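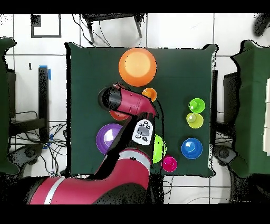 Coloured bowls and cups on dark green cloth

Subject: Re: [wedding-planning] Deposit for the hall, and tablecloths
From: Dragica Nedeljković

Henk Jansen wrote:
> We are looking at the hall in Rurnside for November. They ask a
> deposit of 500 and the total would be 1662 with the kitchen.
> Is this normal? Also they offer only white tablecloths and my
> fiancée does not want white. Did anybody bring their own?
>
> Henk

Dear Henk,

First my congratulations to you both. We married in the same hall last year, so I can tell you how it went with us.

The deposit was the same for us. We received it back after two weeks, without the cost of one broken glass. Please ask them to write in the contract until what hour you may stay. With us it was only said on the telephone, and at half past eleven in the evening a man came and began to put the chairs on the tables while my uncle was still dancing. He was polite, but it was not nice for the older guests. Arnar Hauksdóttir, who answered you yesterday, had a different experience, I think with a different manager.

The price with the kitchen seems to me a little high. We did not take the kitchen. Peeters brought the food already warm and took the dirty dishes away again, and for this they asked 314 more than for the food alone. You can compare.

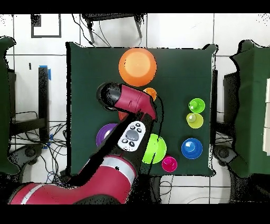
About the tablecloths, yes, we brought our own, and the hall made no difficulty. I bought fabric from the roll at Kinutura and my mother sewed the edges during three weekends. I would advise you to take a dark colour. On a dark green cloth like this one, even a small thing such as that magenta-pink cup is easy to see, so imagine how well white plates and white name cards will look. My sister wanted cream, and we had a long discussion in the shop, but I am glad that I did not give in. Measure the tables yourself before you buy. The sizes on the paper from the hall were not correct for the two long tables by the window, and there the cloth hung too short on one side.

If your fiancée wants to borrow ours, they are washed and lying in a cupboard. Maarten Michiels has one of them still, from his birthday.

Kind regards,
Dragica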